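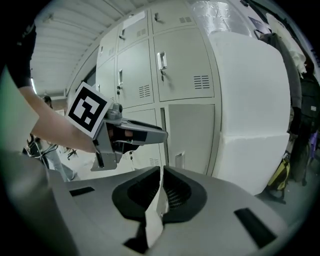
What's the best way to get candle wax out of a wool rug without wrecking the rug?
Freeze it, chip off what you can, then brown paper and a warm iron for the rest. Go slow.

kekar
Posted January 12, 2003
ok so that's the short version from the sticky but I have questions. Rug is wool, 2 x 3 feet, dark red with a cream border. Wax is blue of course. Dripped across the border and hardened overnight. Got the big bits off with a butter knife. Now there's a blue haze down in the pile and I'm scared of the iron. What setting??

mindedcombe
Low. No steam. Paper bag with no printing on it, change to a clean spot every few seconds. I've done this on 2 rugs, fine both times

harms29
I would NOT iron colored wax on cream wool. Heat sets the dye. Plain white candle sure, blue one no way. You'll end up with a light blue border forever.

mindedcombe
never happened to me

harms29
were yours colored candles

mindedcombe
one was. kind of a tan

harms29
Tan on what color rug?

mindedcombe
brown. ok fair. still, you can't leave the wax in there, it grabs dirt

hisoletti
Both of you are half right imo. Get as much out cold as you can first. Small rug like that, roll it loose, into a trash bag, chest freezer for 30 minutes. Then bend the pile backward over the edge of a table and the wax cracks and you can brush it. Stiff brush, not wire. Do that three or four times before you even think about heat. Then vacuum.

After that whatever is left is mostly dye, and thats a different job. Rubbing alcohol on a white cloth, dab, dont rub. Try a corner on the back first, some reds run like crazy.

kekar
Freezer is full of venison right now but I can put ice in a bag on it I guess? Would that do

hisoletti
Ice works, just slower. Keep the bag dry on the outside, put a dish towel under

harms29
Agree with the alcohol. Test the red!! My aunt had one bleed into the fringe and it never came out. Cleaner wanted 200 dollars to even try and the rug wasnt worth that.

kekar
this one was 30 bucks at an estate sale so no cleaner for me

mindedcombe
for 30 bucks I'd iron it and see what happens lol

kekar
it's the only one that fits by the back door tho. I like it

kekar
Update. Ice did a lot more than I figured. Did three rounds, brushed, vacuumed. Tested alcohol on the back, tiny bit of pink on the cloth so I stayed way off the red and only did the cream part. Blue is down to a faint smudge, you have to get on your knees to find it. One spot right on the line between cream and red I'm leaving alone.

Never used the iron. Sorry mindedcombe

mindedcombe
No hard feelings. I still say low heat is fine on a dark rug

harms29
On a dark rug, ok. Glad it came out.

hisoletti
Let it dry flat before you walk on it. And if the smudge bugs you in February try a second go with the alcohol, sometimes it takes two. Should the sticky say something about colored wax? It just says iron, somebody's going to do that on a white carpet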